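Cooling system > Slow coolant loss, no puddle

gumtree_diesel
7 Dec 2023
Endudska dual cab, 2.4 diesel. It's using 400 mL of coolant every 3000 km and I can't find where it goes. Driveway stays clean, no white smoke at start-up, no milky stuff under the oil filler cap, heater works. Temperature gauge has never moved off its usual spot, even towing the camper up the range. Radiator was replaced by the previous owner, who also put in an Elov water pump. I have been topping up the overflow bottle with Bilari green premix. Is this worth chasing or do I keep topping up until after January, when we're back from the coast?

pakzad_f
Chase it now. 400 mL is too much to put down to evaporation. Start with the cap because it's the cheapest part on the system. If the seal has gone hard the system won't hold pressure, coolant gets pushed to the overflow bottle and never gets drawn back, and some of it vents out as steam while you're driving. Then hire a pressure tester, pump it up to whatever is stamped on the cap and leave it overnight with the engine cold. Don't go over the cap rating.
Firouzeh Pakzad

Mudflap
Before spending anything, look at the weep hole under the pump. Coolant that leaks there dries on the block when the engine's hot and leaves a crust. You won't get a puddle for months. Torch and a mirror, five minutes.
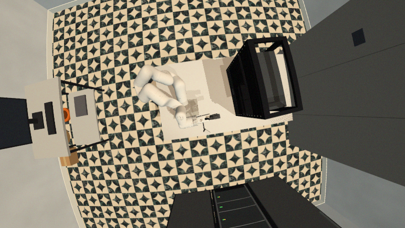 Hose clamps are the other one I'd check. The spring type lose tension and they only let go when the engine is cold and everything has shrunk, so you never see it leaking when you go looking after a drive. On mine it was the bottom hose. I couldn't see the clamp with the hose hanging across it, so I bent up a bit of rod into a Y to hold it out of the way, much the same shape as that thin black one on the counter. Two hands free after that. Swapped the clamp for a worm drive, haven't topped up since.

ratbag52
Worm drive clamps on a modern diesel are a backward step. Spring clamps follow the hose as it heats and cools. Worm drives don't, people overtighten them and they cut the rubber. If a spring clamp is tired, fit a new spring clamp.

Mudflap
Mine has been fine for years. Each to their own.

ratbag52
Fine until it isn't. The factory fits spring clamps for a reason.

gumtree_diesel
Thanks all. Had a look at the weep hole and there's a faint pink crust below it. The Bilari I've been adding is green. So is that old, from before I bought it?

pakzad_f
Could be old, could be what was left of the pink coolant seeping out mixed with yours. Wipe it off with a damp rag, drive it for a week and look again. More to the point, what's in there now? If it was filled with a pink long-life coolant and you've been adding green premix, you may have two types that don't suit each other. Some combinations drop out as gel and block the heater core. Read both labels. The colour by itself tells you very little as every brand picks its own.

Homa A.
Agree with Firouzeh on the labels. I'd go further and do a full drain and flush whatever the pump turns out to be doing. The corrosion inhibitors will be diluted or mismatched by now and there's no good way to tell by eye. Test strips give you some idea, they're cheap.

On the pump, a slight stain at the weep hole is normal on a lot of them while the seal beds in. A trail running down the block is a different story.
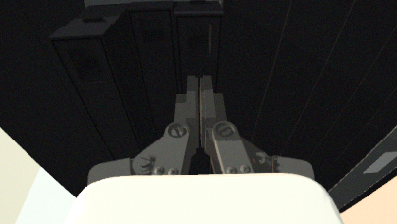
If you do end up changing it, replace the thermostat and the gasket while the system is empty. Clean the mating face with a plastic scraper, no sandpaper discs, and torque the bolts in a cross pattern. When you refill, park nose up with the heater on full hot and bleed it at the top hose. Those engines trap air at the back of the head and you can cook one with a full radiator.
Homa Abbasi

Mudflap
Wouldn't bother with the thermostat if the gauge has been steady. They outlast the car half the time.

Homa A.
It's a small part and you've already paid for the coolant. Your call.

gumtree_diesel
Update. Wiped it clean, drove it for a week, and the crust is back, greenish this time, with a trail down to the sump flange. Cap also failed when Shokri Radiators tested it, it was letting go well under its rating. They put the whole system under pressure and the pump started dripping. Hoses and clamps were dry.

They want to do pump, thermostat and flush together. The Elov one has a 12 month warranty but I've got no receipt from the previous owner, so I'm paying.

pakzad_f
Send the seller a message and ask for the receipt anyway. Some of them keep everything in the glovebox folder.

ratbag52
And ask Shokri what clamps they're putting back on.

gumtree_diesel
Spring ones. Already asked. Seller hasn't replied yet, booked in for the week before we leave.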